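Flanham Relationship Support: progress report to the Nel Fund
September 2026

You asked us to keep this to two pages and to be frank. We have managed the first.

The grant pays for evening courses and a phone line for couples who live apart for work, study or the armed forces. In January we told you we expected 70 couples to sign up in the first period. We got 70, though the last of them signed up late on the closing evening and had, by their own account, been arguing about it since spring.

Attendance

The course runs for eight weeks. Most couples joined from two different places, which is rather the point, and we had planned for dropped calls, time zones and one partner eating dinner while the other had breakfast. We had not planned for couples who moved in together halfway through. Thirteen did. The grant terms define a couple as "living at separate addresses", so we would like your view on whether they count as a success or as people who have left the scheme. We have put them under both headings for now, and the totals in the annex look odd as a result.

The session on money was the best attended. The session on jealousy was the worst, and several people asked whether their partner had been to it.

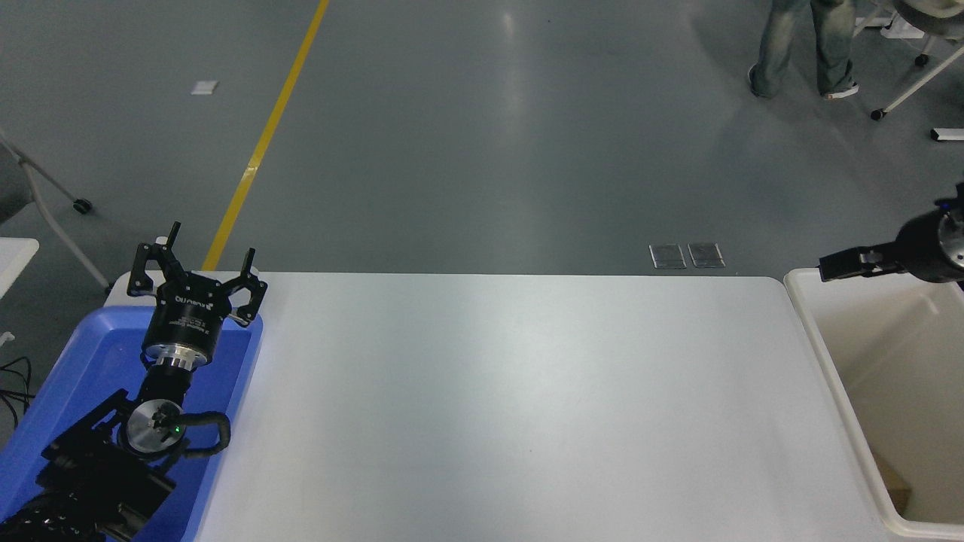
A white table with a blue bin at one end and a cream-white one at the other.

The phone line

The line took 200 calls. It is meant for short, practical advice: how to plan a visit, how to raise a hard subject when you only have a screen to do it on. A fair number of callers wanted us to rule on who was right. Our call handlers are trained not to do this, and they tell us it is the hardest part of the job.

Calls peak on Sunday nights, after one partner has gone home. We had staffed the line most heavily at midweek – a decision taken on no evidence at all – and have now moved two shifts.

Printed guide

The guide is late. Moltard, our printers, sent proofs with the chapter on trust missing, and then sent the chapter on trust twice. Corrected copies are due next month. The online version, built on Litex, is up and being read, mostly on phones and mostly after midnight.

Spending

We are under budget on travel and over on telephone costs, which will surprise few people who have been in a long distance relationship. We ask to move the travel underspend across. The annex has the sums.

Next period

A second course opens in January. We will drop the homework diary, which couples filled in together the night before it was due, and add a session on living together again after a long time apart. The thirteen couples mentioned earlier have all offered to help write it. They do not agree on what it should say, so please treat the draft date in the annex as a hope.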